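Review: Juscombe J2 parallel gripper with the frosted wrist bracket
Posted Saturday, April 12, 2025

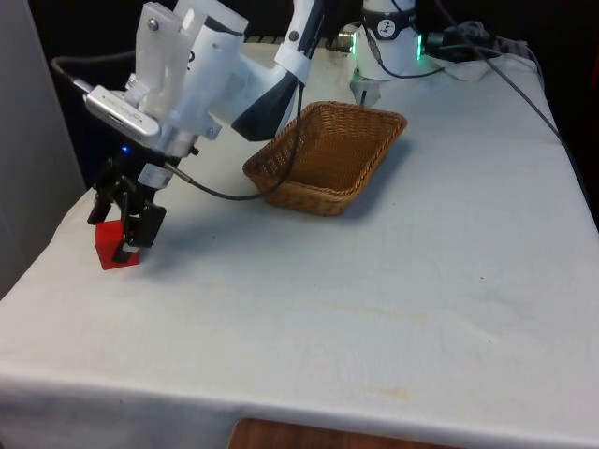
The gripper down at the red block, wicker basket to the right.

I bought the Juscombe J2 to replace a Brovilar two-finger gripper that I had used since the shop moved. The Brovilar still works, but the fingers had worn to the point where small parts twisted when they closed. I wanted something I could put on the same arm without rewriting everything, and I wanted a camera at the wrist. The J2 comes in a kit with a bracket for one, so I ordered the kit.

What I do with it

Most of my work is short pick-and-place routines. A part sits on the table, the arm picks it up, and it goes in a basket or tray. I test with a red block because it is easy to see and costs nothing if it gets dropped. I keep a white cloth on the table, which gives the camera a light background and stops small parts from sliding when a finger bumps them. The drawback of cloth is that it wrinkles, and a wrinkle can hold a part at a slight angle. I mention it because some of my results below depend on it.

Mounting

The box had the gripper, the bracket, a bag of screws, one cable and a folded sheet of instructions. The sheet covers the gripper well and the bracket hardly at all. It took me two tries to get the bracket on. The first time I had it turned the wrong way, and the camera was pointed at the table somewhere past the fingertips. Turn it before you tighten anything and look at the live picture while you do it.

The bracket is frosted plastic. I would have liked metal. It has held up so far, and it is light, but I don't tighten the screw as hard as I would on a metal part. Itsuki Hoshino has the same kit on a smaller arm at the Miyazaki shop and cracked his first one by overtightening. Juscombe sent him a new one, which took 11 days.

Setup in the software took me an afternoon. The controller found the gripper right away. Getting the open and close limits right was slower. The default close speed is too fast for anything light, so lower it before you try a real part.

Gripping

The fingers are black and angular, with the linkage out in the open. That makes them easy to clean and easy to check. It also means you have to keep threads and loose tape away from them. I found a bit of lint in the linkage in the second week and picked it out with tweezers.

I ran 20 picks of the block with the J2, moving it to a new spot on the cloth each time. All of them held. I did the same with the Brovilar and lost 5, mostly where the block was sitting on a wrinkle. Worn fingers explain some of that, so don't take it as a fair fight between two new grippers. I would expect a new Brovilar to do better than mine did.

Where the J2 is clearly ahead is in letting go. The old one would sometimes drag a part sideways as it opened. With the J2 the two fingers come away evenly and the part stays put. For dropping things in a basket this makes no difference. For setting them down in a row it makes a lot.

It is not as good with thin, flat things. I tried a plastic card lying on the cloth and could not get under it without pushing the fingertips into the fabric. The Brovilar had narrow tips you could swap in for that. Juscombe doesn't sell any for the J2 yet.

The camera position

The camera sits off to the side of the wrist and at an angle. I was used to a camera fixed over the table, and the change took some getting used to. You get a much closer view of the part. You also lose it behind a finger at times, depending on how the wrist is turned. I got better results by stopping the arm a little high, taking the picture there, and then going straight down.

Inmaculada Montes, who writes most of our routines, would keep an overhead camera as well and use the wrist one only for the last bit. After a few weeks I agree with her. If you only have money for one camera and your parts are always in the same area, get the overhead one.

Cables

This is my main complaint. The black cable from the wrist needs enough slack for the arm to reach, and that slack hangs in a curve over the table. On my setup it passes just over the rim of the basket. I would not want it any lower. The kit has no clips. I bought a pack of Mikach cable clips and have been trying them in different places along the arm, and I still haven't found a layout I like for every position. Run the arm slowly through its whole reach before you trust any routing.

Noise and heat

The gripper makes a short whir when it closes, quieter than the Brovilar. After a long session it is warm to the touch and no more than that.

Would I buy it again

Yes, for blocks, boxes and small parts with straight sides. I would buy it without the bracket if Juscombe sold it that way, and have a metal one made. For cards, sheets or anything thin, get something else or keep your old gripper on the shelf. Mine is still there, with the narrow tips in a bag taped to the side.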